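Home | Visits | Workshop | Odds and Ends | Contact

An August morning at the Calimlim computer refurbishing shop

I have been asking to get inside this place for ages, and they finally opened the doors for a visitors' morning!

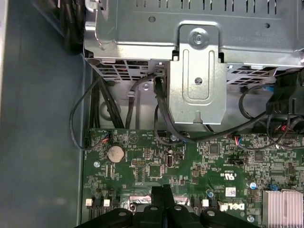 Under the drive cage: silver bracket, black data cables, green motherboard.

If you haven't heard of Calimlim, they take in old desktop computers from offices and schools, fix up the ones worth fixing, and pull the rest apart for parts. The shop is in an old carpet warehouse behind the bus depot in Stoden, and I drove past the turn twice (the sign faces the wrong way if you come in from the north, so look for the tire place and go left). Parking is free but tight. Get there before nine if you can, I mean it.

Rowena Dalisay runs the visits and she met us at the side door with a box of safety glasses and a very big coffee. There were 16 of us, mostly people who like taking things apart, plus a couple of teenagers who knew more than the rest of the group put together. Rowena has a great loud voice, which you need in there with the air hoses going, and she kept us moving without making anybody feel rushed.

We started in receiving. Pallets of computers come in wrapped in plastic, and every one gets a paper tag and a quick look over before it goes on a cart. I asked how many they handle and she told me 200 in a normal week, more when the schools clear out for summer. So August is a zoo. There was a bin of nothing but mice and I wanted to put my whole arm in it. I didn't, but I thought about it.

Then came the benches, and this was the part I'd driven all that way for. Everyone got a spot next to one of the regulars, and I ended up beside Jomar Evangelista, who has been doing this long enough to have opinions on every screw in the building. I loved him right away. We worked on a case that was still full of its cables, and I'll be truthful, my first thought was that it looked like the back of my TV stand.

It got a lot less scary once he talked me through it. The big silver box of sheet metal is the drive cage, with little slots along the top of it, and a bracket hangs down from the middle held by a Phillips screw. The bracket has a raised shape pressed into it. Jomar says thin metal bends like a cookie sheet without something like that, and now I see those ribs everywhere, on my filing cabinet, on my oven racks' tray, on the mailbox. He is a big believer in running a finger along a cage like that before you reach under it (slowly!), in case there's a sharp edge waiting for you.

Cables took us the longest to talk about. Two black data cables come down next to that bracket and go off in different directions, one to the left and one to the right, and the black power cables drop behind them toward the motherboard. There's also one skinny black wire that goes way out over the side wall in a big loop and comes back to the board. I would have yanked it. Jomar's rule is that you follow every wire with your eyes to both ends before you touch either one, and you pull on the plug and never on the wire. He made me say it back to him, like a kid crossing the street.

His other rule is to put screws in a muffin tin, in the order they come out. I have already stolen this for home.

Oh, and the little connectors with the red and blue wires! I'd always figured the colors were the same on every machine and you could learn them once, like traffic lights. Nope. Jomar wouldn't promise me anything from color on the small ones. He writes down where each plug sits on a scrap of masking tape and sticks it to the bench. The shop also keeps a binder of hand-drawn board layouts, 129 pages of it, coffee rings and all, and people add a page when they run into something new. I could have sat and read that binder all morning.

After the benches we got a quick look at the testing room (hot, hum of fans, nobody talks) and then the store up front, which is small but good. They had refurbished desktops, sorted cables by the bag, and a shelf of loose fans. I bought a bag of case screws and a stubby screwdriver for 2 dollars and felt like I'd robbed them. The desktops come with a Telell sticker, that's their own name for the finished ones, and a handwritten card listing what was replaced. I liked the cards a lot.

A few gripes. The bathroom is across the yard and you need a key for it. The glasses fog up. And the talk about data wiping went by so fast that I only got half of it down, so if you go, stand near the front and ask Rowena to slow down, she won't mind.

Lunch was at Skorkel, the sandwich counter two doors along. Get the egg salad on rye and skip the soup. A bunch of us from the morning ended up at the same long table comparing scraped knuckles, and one of the teenagers drew me a diagram of a power supply on a napkin, which is now on my fridge.

Rowena is taking names for the next one at the store counter. Wear closed shoes and leave your rings at home.

Recent visits
The button factory and its very steep stairs
Two hours in a piano repair shop
Open day at the county seed library
Where they fix the school bus seats
A bakery that still uses its old mixer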